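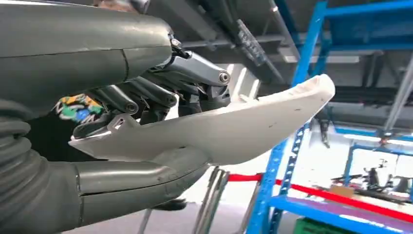

Thumb below, fingers on top, white plastic in between.

Workshop tips: showing a robot how it's done

By Noemi Rinaldi, Ernevcombe workshop pages. Updated August 3, 2020

Teaching a robot a job by driving it through the job yourself sounds like the lazy option. I believed this for most of June. What follows is what I'd have liked pinned above the bench at the time, in place of the calendar from Castetti Fixings, which has taught me very little apart from the price of washers.

Do the job with your own hands first

Do it slowly, and watch what your thumb gets up to. You have been picking up chair parts all your life without consulting it, and now you have to tell someone else's thumb where to go. Ettore Marchetti makes new operators do the whole task in oven gloves before they touch the controls. It looks ridiculous and it cures people of planning anything that needs a fingernail.

Warm up on something worthless

Offcuts, old lids, the lunchbox with no owner. Save the good parts until the operator can pick up and put down without swearing. I keep a crate of rejects for this and guard it more fiercely than the real stock.

Get the thumb in before you squeeze

With big, light plastic pieces, bring the thumb up underneath and let it touch. Then close the fingers down from above. Close everything at once and a tapered piece will squirt out like a bar of soap, usually towards the one person not looking. If the piece has a rim, decide at the start which side of it the fingertips go and stick to that for the whole session.

Smudges are fine. Scuffs are fine. If you polish the part between goes, you'll have a robot that has only ever met clean ones, and it will take a dim view of real life.

Slow down, then stop slowing down

Beginners creep. Then they get bored and lunge. Both end up in the recordings, and the robot will faithfully learn to creep and lunge. Pick a pace you could keep up while talking about your holidays. My first 11 recordings were made at the speed of a man carrying soup upstairs and I threw away every one.

Don't fix a fumble halfway

If you drop it, decide what you're recording. A clean recovery is worth keeping and labelling as one. A fumble followed by ten seconds of poking about while you mutter is worth nothing, however heroic it felt. Bin it and go again.

Tape the floor

Yellow tape, neat corners, one outline for each thing that has to go back where it was. Do it on the first morning. We did it on the fourth, after Osvaldo Medeiros compared two batches and found that our "same place" had wandered the length of a shoe. Press the tape well down on carpet and go over it again after lunch.

Then, once the robot copes, move things off the marks deliberately and write down that you did. Tape is for knowing where you are. It doesn't mean everything has to live there for ever.

Agree who says go

When one person drives and another hands things over, settle the words beforehand. We use "ready", "yours" and "off". The helper holds the small item out well clear of the fingers, keeps a wide, comfortable stance and stays put until told. "Hang on" is banned, after a morning when it was taken as an instruction to hang on.
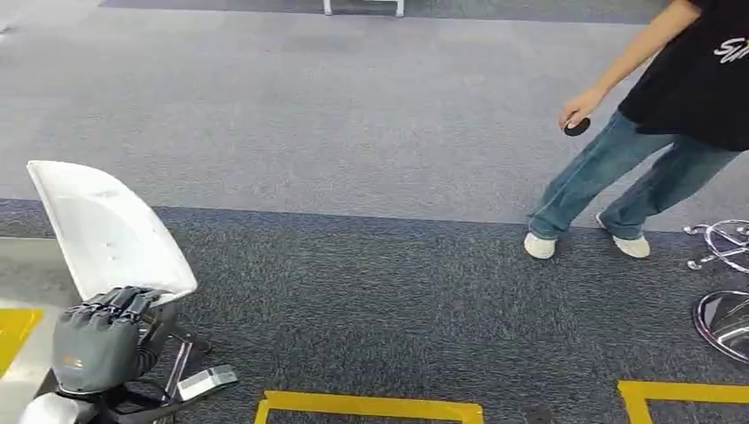

Put your helper in sensible shoes

Flat soles, sleeves that stay up, nothing dangling. The helper will bend down a great deal more than either of you expects, so swap over every 24 goes. Knees are not a consumable, though you'd not know it from our order book.

Write one line after each go

Good, bad, or odd, plus a word or two. Cinzia Villa's notes from the last job run to 700 lines, of which my favourite is number 47: "Odd. Seemed cross." I use a Druvard notebook with squared paper. Anything will do as long as it isn't the back of your hand.

Stop while it's still going well

Tired drivers make tired recordings. When your grip gets sloppy, put the part down, park the arm, and go and have your tea.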